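Wanted: slot players who like to moan (and a few who don't)

Posted March 23, 2025

I run Wurkari, a small site that reviews online slots, and I've got to the point where I can't keep up on my own. Between the new releases, the old ones people keep emailing me about and the odd re-skin pretending to be something else, there are 278 games on my list and only so many evenings. So I'm looking for 3 regular reviewers, plus a bigger bunch of readers for a player panel.

Let's start with the reviewers. You'd get two or three games a month, play each one in demo mode for at least an hour and write me 475 words on it. I want to know how the bonus round feels when you finally get there, whether the music drives you up the wall, and if the base game is any fun while you're waiting. Please don't copy out the paytable! Everyone can read a paytable.

You don't need to have written for anyone before. I'd much sooner have somebody who has played a lot of slots and can tell me why they gave up on one than somebody with lovely sentences and no opinions. It does help if you know your scatters from your wilds and can explain volatility to a person who has never heard the word.

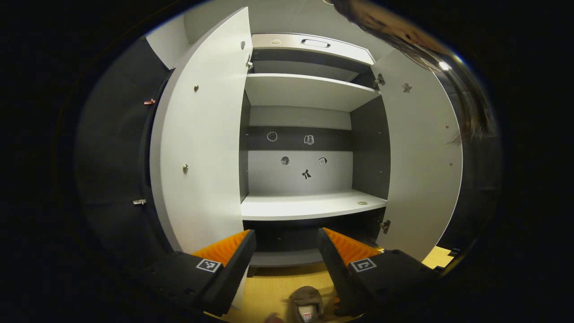
The pay is £30 a review, sent at the end of the month, and I do the editing myself. It's all done from home and in your own time, so if you want to write at midnight in your dressing gown, go ahead. I do need copy on the day we agree, though — Mellness reviews went up late twice last year and I got quite a few emails about it.

Now the panel. This one's unpaid and much lighter: one short form a month, where you score a game for looks, sound, features and whether you'd go back to it. The first batch will include Darnitz, the mining one with the collapsing reels, and Tomaszewski, which has a clock tower bonus I still can't make up my mind about. Panel scores will sit next to my own on the site from August, and I fully expect to be outvoted.

You must be 18 or over for either, and living in the UK. Everything is demo play, so there's no staking your own money for me, and if you've signed up to a self-exclusion scheme or you're trying to cut down, please give this one a miss. I also can't take anyone who works for a casino or a game studio — sorry.

To apply as a reviewer, use the contact form and send me 200 words or so on a slot you can't stand. For the panel, put "panel" in the subject box and tell me the last game you played. I read everything and I'll reply either way, though it may take me a couple of weeks.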